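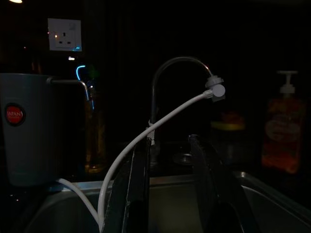
Cable routing and wrist camera on a two-arm sink cell (Brondgate arms)
Clelosov Forum > Cells and Benches > Setup and Maintenance

alina_m
Posted 2020-12-29

We run a pair of Brondgate arms at a kitchen sink at Clomside. The job is dishes: pick a plate out of the basin, hold it over the sink, put it on the counter, wipe. I took over the upkeep in July and there are two things I'd like opinions on.

First is the right gripper cable. It comes off the gripper, makes a loop, and runs down the outside of the arm. The connector up near the gripper has blue tape around it, put there before my time. The cable works, but we get a dropped gripper connection every few days, always with the wrist turned far over to show the face of a plate. Reseating the connector fixes it until the next one.

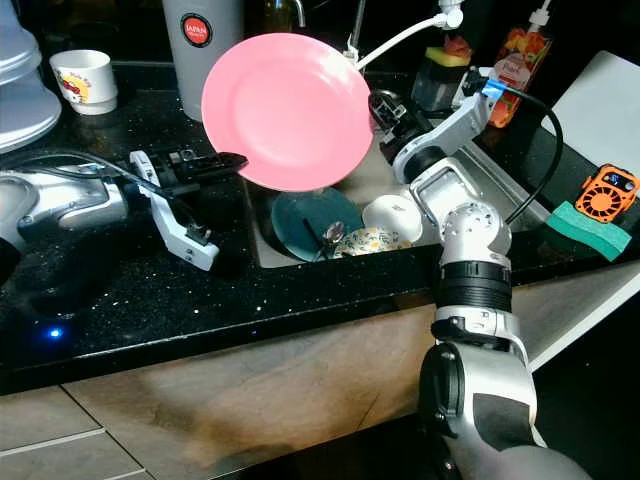

Right arm with a plate up over the sink. The taped connector is just behind the gripper.

Second is the wrist camera. With the room lights down the picture is mostly black. The faucet and the rim of the sink catch a bit of light and that's about all. The fingers are dark too, so the software that finds the fingertips loses them.

What I have done so far: new cable (same length), cleaned the contacts, checked the joint limits against the sheet. No change.

dgrecu
Take the tape off. Tape on a connector stops it from backing out straight, but it does nothing for side load, and side load is what you get when the wrist rolls. We had the same fault on ours and it went away with a proper clamp on the arm shell, a hand's width below the connector. Leave the slack above the clamp, not below it.

ovidiu_o
I'd leave the tape alone until you know what the fault is. If you pull it and add a clamp on the same afternoon you won't know which one did it. Log the wrist angle at every drop for a week first. If they all fall in the same narrow band it's the cable. If they're spread out I'd look at the gripper board.

dgrecu
A week of drops to learn what she already told us? She said it happens with the wrist turned over.

ovidiu_o
She said always, without a log. I've said always about plenty of things.

smaranda
On the camera: check whether exposure is locked. The Bratu wrist units keep the last manual setting through a power cycle, and if somebody tuned it in daylight you get a black picture at night. Unlock it, let it settle with the lights on, then lock it again. For real night work you need a lamp over the basin. Gain will only get you noise, and stainless steel gives you hot spots on top of that.

Dark fingers over a dark counter will always be hard. We put a strip of matte white tape on the back of each finger, away from the contact face. It has to be changed every 4 weeks or so in a wet area.

alina_m
Exposure was locked, thanks. Unlocked it and the daytime picture is better. At night it's still poor, so a lamp is on the order.

I logged the drops like Ovidiu said. Not a full week, I got impatient. There were 4 of them and all had the wrist past the same angle. So I think Dorin is right about side load. Clamp goes on tomorrow, tape stays for now.

emilian_u
Before you fit the clamp, run the wipe motion slowly and watch the cable the whole way. Everyone checks the lift because it looks like the big move.

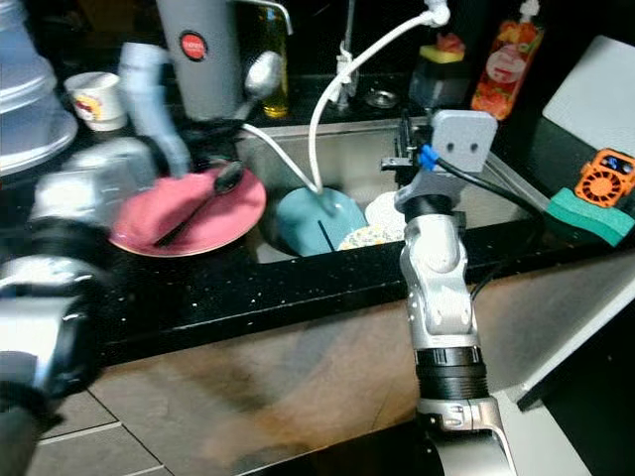

On our cell the lift was fine and the wipe was where the trouble sat. The cloth arm works low at the counter with the other one parked by the sink, and the parked one is easy to forget. If its cable hangs free, that's when it finds a bracket or an edge. Give the parked pose the same check as the moving ones.

Also keep hoses clipped back to the faucet. A loose hose will hook a finger sooner or later.

ovidiu_o
Agree on the parked pose. I'd go further and change it so the wrist is unrolled when idle. No sense holding the cable twisted all day.

dgrecu
Depends on the cycle. Unrolling and rolling back on every dish is more flexing, and flexing is what kills the wire at the strain relief. I'd only unroll for long stops.

ovidiu_o
We unroll every time and the cables last us fine. Guess we won't agree on that one.

alina_m
Update. Clamp is on the arm shell with the slack above it, and I ran the lift and the wipe at low speed with both arms. Nothing pulls tight. After that it ran nearly 12 hours with no drop. Too short to call it fixed, going by how often we had them before. I left the parked pose as it was so I'm only changing one thing.

Smaranda, which way do you run the white strip on the fingers, lengthwise or across?

smaranda
Lengthwise, and stop short of the tip. Across peels at the edges.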